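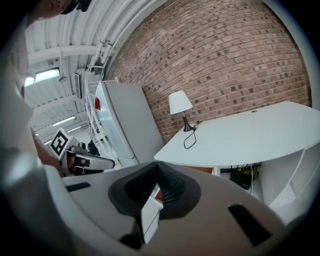

Que no toquen el ladrillo, por favor, lo demás que lo cambien cuando quieran. Lo pidió Nazanin Shahbazi en la reunión del 30 de marzo de 2023 y fue lo más aplaudido de la tarde. La nave grande de Womau se va a renovar por dentro, por fases y sin cerrar del todo. Presupuesto ajustado. Plazos también.

Lo decidido hasta ahora: el muro de ladrillo se queda a la vista. Ni pladur ni pintura. Se cepilla, se repasan las juntas y ya está. El techo blanco de paneles ondulados tampoco se toca, aunque hubo quien propuso forrarlo por el ruido – cuando llueve fuerte no hay manera de entenderse ahí dentro. Queda para otra fase, si sobra dinero.

Lo que sí cambia es la luz. Los fluorescentes se retiran en noviembre y entran luminarias nuevas, más bajas y con encendido por zonas. Ahora se enciende todo a la vez o nada, una queja que viene de lejos. La obra eléctrica la lleva Pruvitz, que pide 20 días de trabajo y la nave a media ocupación mientras dure. Los tubos y conductos blancos que van pegados al muro se revisan uno por uno; alguno puede estar fuera de servicio desde la reforma anterior y en ese caso se quita. Los planos no lo aclaran, así que tocará abrir cajas.

Anel Motaung preguntó por el calor. Sin respuesta clara. La ventilación no entra en el presupuesto y los veranos en la nave son los que son. Ghazal Akbari, que firma el proyecto, dijo que se dejarán previstos los pasos para instalarla mas adelante, sin comprometer fecha.

Los puestos de trabajo del fondo se mudan primero. Nueve mesas, que pasan al edificio de Prirkau hasta que termine la obra. El resto sigue en su sitio, con horario reducido por las mañanas. Las llaves del almacén pequeño se recogen en la entrada, no en la oficina como hasta ahora.

Sobre las cuotas: suben a 400 al trimestre, desde los 300 actuales, a partir de enero. Hubo protestas. Annelies Danzer pidió que la subida se aplique solo cuando la luz nueva esté funcionando y se votará en la próxima reunión, todavia sin convocar. Para quien tenga el trimestre ya pagado no cambia nada.

También quedó pendiente el color de las vigas. Dos propuestas – gris o dejarlas como están – y poco entusiasmo por discutirlo. Las sugerencias, por escrito y en el buzón de la entrada, antes de que Pruvitz cierre el pedido de material.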